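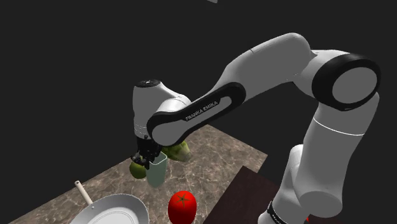
계단에서 발을 헛디디는 일은 단의 끝이 어디인지 눈에 들어오지 않을 때 생기기 쉽다. 우리 조는 바라하스관(Barajas) 중앙 계단을 대상으로 디딤판과 단코의 명도 차이를 조사하고, 개선안을 만들어 일부 구간에 시험 적용하였다. 명도 차이가 크면 물체의 윤곽은 따로 애쓰지 않아도 읽힌다. 새까만 배경 앞의 흰 로봇 팔은 외곽선이 또렷하고, 흰 몸체에 둘린 검은 띠는 밝은 면이 이어지는 중간에서 시선을 붙잡는다. 계단도 같은 원리로 볼 수 있다. 디딤판과 챌판이 모두 밝은 회색이면 위에서 내려다볼 때 한 면처럼 보이고, 단코에 어두운 띠가 있으면 단이 나뉘어 보인다.

## 1. 조사 대상

바라하스관 중앙 계단은 1층 로비에서 3층 열람실까지 이어진다. 마감재는 밝은 회색 인조석이고 단코에는 같은 계열의 논슬립이 붙어 있다. 오전에는 동쪽 창으로 빛이 들어와 바닥이 번들거리고, 해가 진 뒤에는 천장등만 켜진다. 2층 계단참의 등은 조사 기간 내내 다른 곳보다 어두웠다. 시설팀에 문의하니 등기구 교체가 6월로 잡혀 있다고 하여 그 상태 그대로 조사하였다.

## 2. 방법

조사는 오전과 저녁으로 나누어 진행하였다. 명도는 먼셀 색표를 마감재 옆에 대고 두 사람이 따로 읽은 뒤 비교하였다. 값이 서로 다르면 다시 읽었다. 색표는 학과 자료실의 델베르크(Delberg) 제품을 빌려 썼다.

보행자 의견은 니샤 두베이가 맡았다. 계단을 내려온 사람에게 짧은 질문지를 주고, 단의 끝을 알아보기 쉬웠는지와 난간을 잡았는지를 물었다. 오르는 사람에게는 묻지 않았다. 예비조사에서 오를 때는 불편하다는 답이 거의 나오지 않았기 때문이다.

## 3. 결과

| 위치 | 디딤판 명도 | 기존 단코 명도 | 시험 띠 명도 |
|---|---|---|---|
| 1~2층 | 8 | 8 | 2 |
| 2~3층 | 8 | 9 | 3 |

기존 단코는 두 구간 모두 디딤판과 거의 구별되지 않았다. 2~3층 구간은 단코가 오히려 더 밝았는데, 닳은 부분이 하얗게 일어난 탓으로 보인다.

시험 띠는 카벨(Kavell)의 무광 테이프를 썼다. 유광 제품도 붙여 보았으나 오전 햇빛을 받으면 띠가 희게 번들거려 명도 차이가 줄었다. 질문지에서는 무광 띠를 붙인 뒤 단의 끝이 잘 보인다는 답이 늘었다. 난간을 잡는 비율은 뚜렷하게 달라지지 않았다.

수실 니감은 띠의 폭도 비교하였다. 좁은 띠는 가까이에서는 충분했지만 계단참에서 내려다보면 가늘어져 잘 보이지 않았다. 넓은 띠는 멀리서도 보였으나 디딤판이 좁아 보인다는 의견이 있었다. 최종안에는 중간 폭을 골랐다.

## 4. 한계

질문지에 답한 사람은 대부분 이 계단을 매일 쓰는 학생이었다. 처음 방문한 사람이나 저시력자의 의견은 받지 못했다. 비가 온 날은 조사에서 빠져 있어 바닥이 젖었을 때의 결과도 없다. 테이프는 붙인 지 9일 만에 왼쪽 모서리가 들뜨기 시작했다. 사람이 많이 밟는 쪽이어서, 오래 쓰려면 단코 자체를 어두운 색으로 바꾸는 편이 나을 것이다.

## 5. 역할

- 색표 측정: 아르티 파탁, 우르밀라 칸드팔
- 질문지 작성과 배부: 니샤 두베이
- 띠 부착과 폭 비교: 수실 니감
- 도면 정리: 사를라 프라자파티

질문지 원본과 구간별 도면은 부록에 실었다. 시험 띠는 시설팀과 합의한 대로 학기가 끝날 때까지 붙여 둔다.

2025년 1월 24일 제출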